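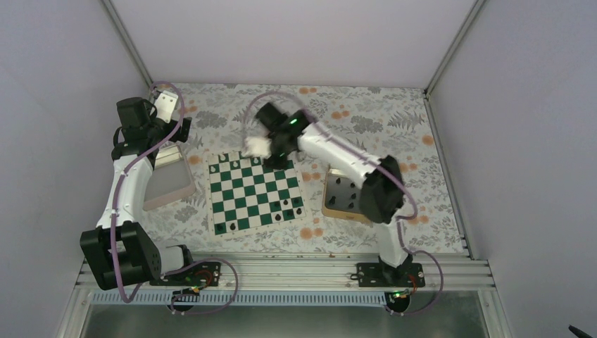
Gray leaf and flower print with pale orange dots on a white ground, under a green-and-white chessboard.

Table Linen Notes: Shrinkage, Shade and Sorting
March 19, 2022

Several members have asked for the revised procedure for checking printed table linen before it goes back on the shelf. The old sheet was written for plain white cloths and did not cover prints. The new one was drafted by Hui-mei Kong and Kwok-wai Chuang at the Arnwood site and has been in use there since August. The main changes are set out below. Sites that handle only napkins can skip the section on shade.

Dimensional check

Mark each test cloth before its first wash. Use two pairs of points, one pair running along the length and one along the width, with the points of each pair 500 millimeters apart. Stitch the marks in polyester thread. Laundry pens were tried at Arnwood and the marks spread into the weave, so that the readings depended on who held the ruler.

Wash the cloth on the normal program for its fiber, dry it, and leave it flat on a table overnight. Measure without pulling. A cloth taken straight from the ironer reads long, and the error is larger along the length, the direction in which the rollers carry it. If either pair of points has moved closer by more than seven millimeters, the cloth fails and the batch is held for a second sample.

Most of the failures recorded so far were cotton cloths that had been hemmed before they were preshrunk. The panel shrinks and the hem thread does not, which leaves a rippled edge even when the middle of the cloth lies flat. Pressing hides the ripple until the cloth is next washed. Hems like this should be reported to the supplier and not unpicked on site.

Shade check

Keep one unwashed cloth from each batch as a reference, folded with the print inward and stored in a closed cupboard. Compare the washed cloth with it under the same lamp each time. Daylight from a window is too variable for the purpose, and the lamps over the folding tables at most sites are too yellow.

Compare the ground first and the print second. A white ground that has picked up loose dye from another load goes dull before it shows any clear color, and the change is easiest to see at the hem, where the cloth is double. Yuk-lan Lu has pointed out that brighteners in some detergents shift an off-white ground toward blue after repeated washing. The cloth then looks cleaner than the reference but no longer matches the rest of its set, and it should be graded as a shade failure in the same way as a dull one.
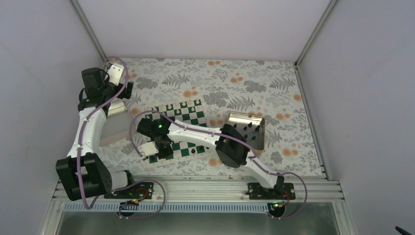

Prints in more than one color need a separate reading for each color, taken at the same place on every cloth. Dark and neutral colors usually hold up longer than the light warm ones, and an average over the whole design will conceal the loss. On a cloth with gray ferns, gray flower clusters and orange blossoms over an off-white ground, take one reading on a gray cluster and a second on an orange blossom, and enter them on separate lines. Choose large motifs. A small one brings too much of the ground into the reading, and two people will seldom score it the same way. Where a set is laid out edge to edge, any drift in the weaker color will be visible across the join well before a single cloth would draw a complaint.

Sorting and records

Test 20 cloths from each new batch. The Firilum hall contract, at 790 cloths, was delivered as one order but came from more than one dye lot, and each lot is to be treated as its own batch. Lot numbers are on the paper band, so the bands must be kept until the cloths have been tagged. Once the bands are gone the lots cannot be told apart by eye.

Failed cloths are graded as follows. Shrinkage only: move to the next smaller table size if the drop still meets the minimum, otherwise cut down. Shade only: keep for single-table bookings. Both: withdraw. Stains are recorded on the other form and do not affect the grade.

Pak-hei Ho is collecting results from all sites and needs the figures in millimeters, with length and width in separate columns. Please do not convert them to percentages first. Two sites rounded before converting last time and their readings could not be used.

Reference lamps are on order from Poltinell. Sites without one should carry out the dimensional check as normal and hold the shade check until the lamp arrives. Questions about the tagging machine go to Lai-ching Ko.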